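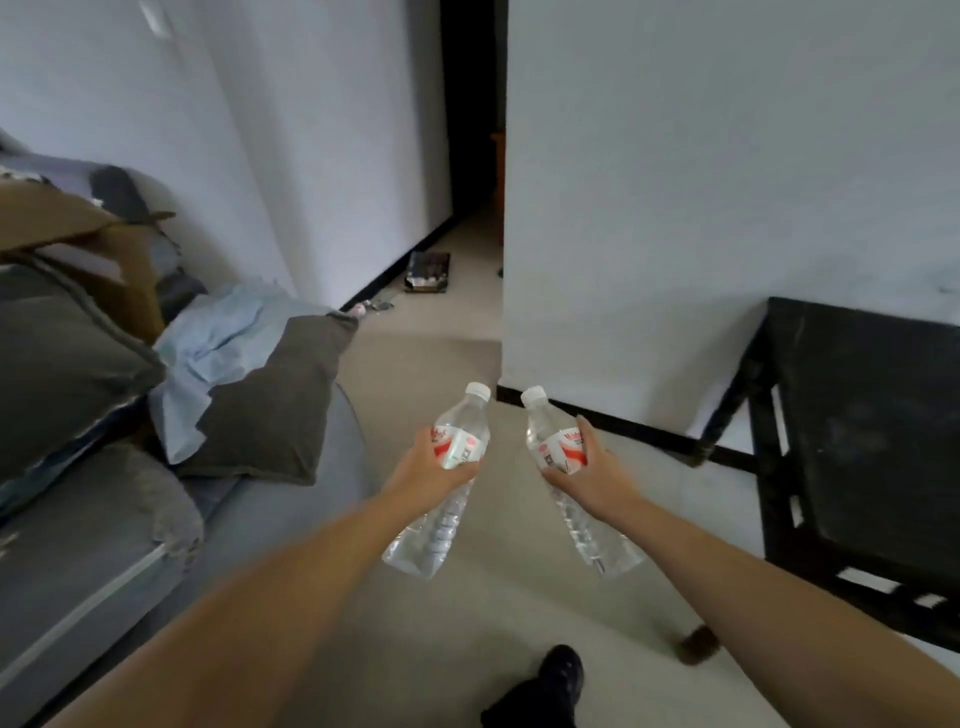

Two water bottles with white caps

Freshwater mussels in the Herner, is anyone still counting them?
Rivers and Wetlands board

kamrul_g
I read the survey summary for the Herner and I am worried. In the stretch below the Pruvura weir they found 199 living mussels. In the survey before, it was almost double. Everybody in our district knows about the otters and the storks, and there are posters for them in the school. For the mussels I never saw a poster. They clean the water and they can live longer than a person, but they look like stones, so people walk on them.

Does somebody here know what is planned for this year?

tahmineh_k
Thank you for opening this. I walked the Ekari side in December and found many empty shells on the gravel bar, most of them old and worn. I did not see small ones. For me this is the bad sign, when no young mussels are coming.

weirwatcher
I think you both read too much in one number. The water was high and brown during the last survey. With a viewing bucket you miss half of them in such water. 199 is what they found, it is not what lives there.

kamrul_g
Okay, but the survey before was also in high water, it is written on page two. So the comparison is still fair, or not?

weirwatcher
Page two speaks about the level, not about how clear it was. I was there for both. The first time I could see my boots.

J. Sikder
The young mussels need the trout. The larvae sit on the gills for months before they drop in the gravel. Above the weir there are trout, below it very few, and the fish ladder is full of branches every spring. I would look at the ladder before anything else.

tahmineh_k
Janaka, I agree about the trout, but the gravel is also full of mud since the new drainage at Dzene. A young mussel lives inside the gravel for years and it needs oxygen there. You can bring 80 trout and the larvae will still die in the mud.

J. Sikder
Then both. But the ladder can be cleaned in one morning, and the drainage will take years of letters.

hashini.j
Sorry if this is a beginner question. Can we put mussels from above the weir to the place below?

arif_herath
Hashini, please do not. They are protected and you need a permit even to pick one up. Also, if the gravel is bad they will only die in a new place. Empty shells you should leave where they are too, and send a photo with the location.

hashini.j
Understood, I will only look. Is the path on the Ekari side open now?

tahmineh_k
Yes, but the lower part is slippery — take the upper one until the footbridge.

weirwatcher
I still say wait for a clear water count. But I will come to clean the ladder, if Janaka asks for the permission.

J. Sikder
I wrote to the fishing office this morning. I will post here when they answer.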